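Davina Lennox
@davinalennox
Wed 23 January

1/ Some notes on how university inventions get licensed, written from the licensing side. I spent nine years in a tech transfer office and now review agreements for small companies. The topic is option agreements, which get far less attention than patents and cause more of the trouble.

2/ An option is a short contract. A company pays a small fee and gets a fixed window, usually six to 12 months, in which it alone may negotiate a license to a university invention. It does not get the license. It gets the right to ask first.

3/ Founders often read "exclusive option" as "option to an exclusive license." Those are separate terms. You can hold an exclusive option that leads to a nonexclusive license, and the document will say so in one line on page two.

4/ The case I use when I teach this: Relitz, a coatings company with four employees, optioned a polymer process out of Shahab Bakhtiari's lab. The disclosure was clean, the provisional was filed, and the option ran until May.

5/ The agreement covered "the Invention as described in the Disclosure." The disclosure described one solvent system. By the time Relitz had its own test data, the lab had moved to a second solvent system that worked better and cost less to run.

6/ Relitz assumed the second system was included. It was an improvement, and the option said nothing about improvements. The university's reading was that it could offer the new system to anyone, and the text supported the university.

7/ Fix: define improvements in the option itself. The usual compromise is any improvement that is dominated by the claims of the optioned patent, made by the named inventors, and disclosed during the option period. Universities will agree to that. They will rarely agree to "all future work," and they shouldn't, as it ties up grad students who haven't started yet.

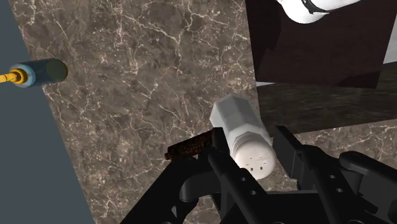
8/ Next item, patent costs. Most options make the company reimburse ongoing prosecution expenses. Ask whether that includes past expenses, and ask for the ledger. Past costs are often deferred to the license, where they come back as a lump sum due at signing.

9/ Nudevach, a diagnostics startup, signed without asking. The family had been filed in more countries than the company had any plan to sell in. They negotiated a payment schedule in the end, but it took the whole extension period to do it.

10/ On federal funding. If a grant paid for any part of the work, the government keeps a nonexclusive license for its own use, and there are reporting duties. An exclusive license to sell in the US normally carries a domestic manufacturing requirement too. Waivers exist. Do not build a supply chain on the assumption that you'll get one.

11/ Ask which grants. "Federally funded, standard terms apply" is an incomplete answer. You want award numbers, and you want to know whether the invention was reported to each agency on time. Late reporting can put title at risk.

12/ Ehsan Jafarzadeh asked under an older thread whether the inventor joining the company changes any of this. It changes the conflict-of-interest paperwork. It does not change who owns what. If the inventor is still on the faculty, new work done in the campus lab belongs to the university under nearly every policy I've read.

13/ Consulting agreements are where that line gets blurred. Have the university see the consulting agreement before it's signed — the inventor's own department may require this anyway — and keep the consulting scope apart from the grant scope, in writing.

14/ Length of term. Six months is too short for anything that needs an animal study or a pilot run. Ask for 12 with one paid extension, triggered by written notice instead of mutual agreement. "May be extended by mutual agreement" gives you nothing you didn't already have.

15/ Put the notice date on a calendar the day you sign. I've seen two options lapse over a weekend. One was revived as a courtesy. The other technology went to a different licensee.

16/ Rostam Kermani has a marked-up option template that handles improvements and past costs better than mine does. I've asked him if I can post it. Diligence milestones will be a separate thread, probably next week.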